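3.2 Where people walk, and why they say so

We turn now to the walking interviews, which took up most of our second summer and which gave us, if we may say so, a great deal more than we had asked for. The plan was modest. Each resident of Ikstead who had filled in the household survey was invited to take one of us along on an ordinary errand, on foot, and to talk as they went about the way they had chosen. In the end 111 people did so, and we remain grateful to every one of them, particularly to those who went out in the August heat and still insisted on showing us the long way home.

We had expected the talk to be mostly about distance. The earlier work on Trariston (Bramwell and Gbeho, in the companion report) found that people there gave the shortest path as their first reason for almost any trip, and we carried that finding with us, perhaps a little too comfortably. In Ikstead the shortest path came up often enough, but so did shade, dogs, the smell from the bakery, a neighbor one hoped to meet and a neighbor one hoped to miss. Of the 259 separate reasons we wrote down, 83 had to do with other people in one way or another, and these were spread fairly evenly across the age groups.

Straight streets drew the most mixed remarks of all. Several older residents liked being able to see well ahead and to know early on who was coming toward them (Figure 4 gives a sense of a long, straight street with a curb on either side). Others told us that the same quality made a walk feel longer than it was. One woman, who had carried her shopping along such a street for most of her married life, put it very nicely when she said that "you arrive with your eyes ten minutes before your feet do." Younger parents tended to speak about curbs, and about the nuisance of getting a stroller up and down them, far more than about the view.
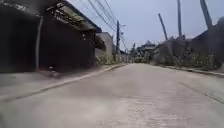 Figure 4. A narrow concrete street between low curbs, with a wide strip of flat concrete in front of the buildings on the left.

3.3 Coding the remarks

All of the interviews were typed up in full and read by both authors separately. Adjoa Gbeho made the first list of themes, working from the Sturkell interviews we had gathered as a trial run, and Darren Bramwell then went through the Ikstead material with that list beside him, adding to it wherever a remark would not sit happily under any existing name. We met over the disagreements, of which there were plenty, and talked each one through until we could settle on a theme or agree to set the remark aside.

The finished set holds 433 coded passages. A passage could carry more than one theme, so the totals in Table 2 add up to more than this. We kept the speakers' own words for the theme names wherever we could ("the nosy side," "the cool side"), partly for the pleasure of it and partly to keep our own habits of speech from creeping into the results.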